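Shared Microwave, Shared Rules: A Project Report on the Second Floor Kitchenette
Kulap Thammasiri and Amanuel Hadgu, Room 1203, Gravham Hall
17 Mar 2021

Our project began with a complaint, as I suppose a good many student projects do. The kitchenette at Gravham Hall serves two corridors, and everybody on them seems to have an opinion about the microwave. We wanted to find out how people learn to use it, what they forget, and whether a friendly little guide would help.

We started with the buttons, because that is where new residents told us they got stuck. Time is set with keys marked 10, 1 and 5, under a display that shows a plain 0 when nothing has been entered. Thanakorn Ongart, who kindly let us interview him twice, said he spent most of December pressing the big orange-pink button and hoping for the best. 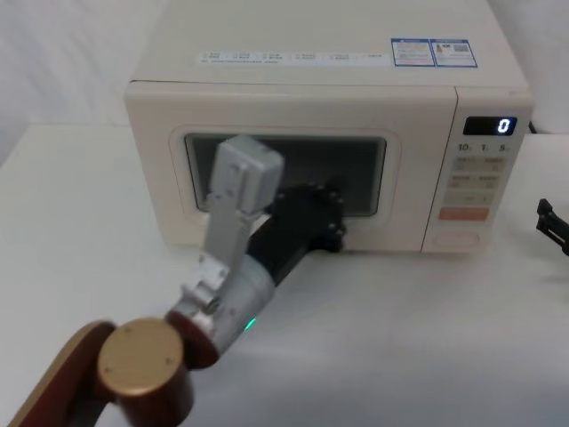
Most of the people we talked to had never read anything printed on the appliance. The lettering is very small, and when you are hungry you are not in the mood for it. So our first draft of the guide used large type and only four steps, and we tried it out on friends from the Meesuk study group, who were generous with their time and even more generous with their corrections!

The second half of the project was about cleaning up, and I must say it was the livelier half. Uthai Hemmin felt strongly that each person should look inside before closing the door - the plate, the ring under it, the corners - and take out whatever is sitting there. Others thought a weekly turn would be fairer. We ended up putting both ideas in the guide, with Uthai's first.
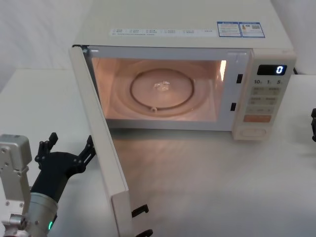 Figure 2. The microwave with its door open, showing the glass turntable and a small crumpled item at its center.

Our guide now has a second page on taking the plate out and setting it back on the ring, which Kittipong Phetsri asked for after reading the draft. We would still like to test it with residents who moved in this term, and to make a copy with even larger print for the wall.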